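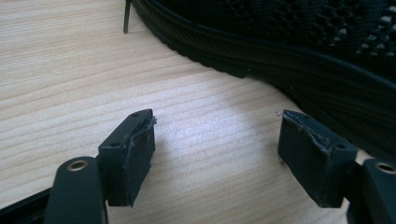
Worn Pads, Glare and Other Gripper Lessons from My Workbench

Filed under: Workshop Tips > Small Robots & Gadgets

July 26, 2022

I've been swapping pads, arms and controllers on hand-held grippers for most of the summer, and my notebook is such a mess that I figured I'd better type the good bits up before I spill coffee on it again. These are the tips I'd give anybody who wants to compare two or three setups on a regular table at home.

Check the top edge of the pads first. Mine are plain black rubber blocks, and the faces still look decent, just a bit scuffed. The top edges are another story! One has a torn strip curling outward and the other has gone all crumbly and flaky. If I'd only looked at the flat faces I would have called them fine and blamed the controller for every bad grab.

Retire pads in pairs. I tried one fresh Rind pad against one old one (I was being cheap) and the gripper tugged everything over toward the new side. A set of two costs me 13 dollars, so I just change both now and keep the old ones in a jar for practice.

Don't glue a peeling pad. Themis Moschos talked me out of this one after I'd already done it once. The glue dries hard, you get a slick spot right where you want grip, and then the pad won't come off clean. If a flap is hanging loose, trim it with small scissors to get through the afternoon, then order new ones.

Use the same objects every time. I keep a shoebox of test stuff: a sponge, a plastic cup, a spool of thread, a wooden spoon. Shoes are my favorite, though. A black sneaker on its side is a really mean test, with a knit upper that gives when you squeeze it and a ridged rubber sole that doesn't. Grab it by the sole, then by the upper, and write down both. The Losivov arm loved soles and was hopeless with the knit. The Ratent was slower but didn't seem to care which one it got.

Watch out for dangling laces. Tuck them in or pull them out completely. A lace tip pokes into the gap at the worst moment and you'll be scratching your head over a bad run that had nothing to do with the arm.

Look for glare before you start. I work on a pale wood tabletop with a matte finish, and it can still throw a bright whitish patch right between the fingers. My camera gets fussy about that. I turn off the lamp over the bench, or tape a piece of baking parchment across it, which works great and costs nothing.

Black on black is hard. Dark pads plus a dark shoe make it tough to see where one stops and the other starts when you play the video back. Pacita Cruzado puts a dot of white correction fluid on the back of each pad, well away from the gripping side. I've copied her and I'm not giving it back.

Snug up the screws, gently. I do it every 8 grabs or so when a pad is new and a lot less once it has settled in. Use a hand driver. I cracked a block with a power one and said some words.

Change one thing at a time. I know, I know. But I logged 372 grabs on the Gromus controller before I noticed I'd switched cameras partway through, so those pages are basically scrap paper now. The redo got me to 945, all with the same camera and the same shoe, and that's the batch I trust.

Wipe the table between rounds. Crumbs of old rubber roll around under whatever you're picking up. A barely damp cloth is plenty, then let the wood dry before the next round.

Next on my list is a softer pad that Pacita swears by. It's still in the mail.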